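Getting Around Girkgate Without a Car: Travel Project Report

Submitted 31st October

Why we picked this

Our group wanted to find out if a visitor could spend a long weekend in Girkgate using only trains, buses and their own feet. Most travel guides tell you to rent a car at the station. We thought there had to be a better way, and we had a great time looking for it!

What we did

Four of us took the morning train from Turna and stayed three nights at the Poviva, a small hotel up the hill from the harbor. We kept a shared diary of every trip, with the wait, the fare and how we felt when we got there (the wet walk back on the second night got a whole page). In total we filled in 70 entries.

What we found

The harbor bus was the star of the weekend. It stops 200 yards from the hotel, the drivers were patient with our questions, and the top deck gives you a wonderful view over the water. The 1102 bus to Tang was harder. The timetable at the stop didn't match the one online, so we missed the first one and ended up having a very long breakfast instead.

Tang itself was worth it. The cliff path starts right behind the bus shelter and the signs are clear all the way to the lighthouse. We would go back tomorrow.

Sundays were the weak spot. Buses stop early, and we had to leave the lighthouse café before our soup had cooled down enough to eat. 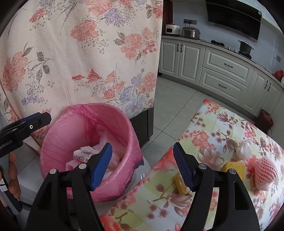
We also looked at luggage, which we hadn't planned to do. Pulling a suitcase up the hill to the Poviva is hard work, and the two of us with backpacks were much happier.

What we would change

We would like to repeat the trip in January, when the winter timetable is running and the cliff path may be icy. We would also print the bus times before leaving Turna.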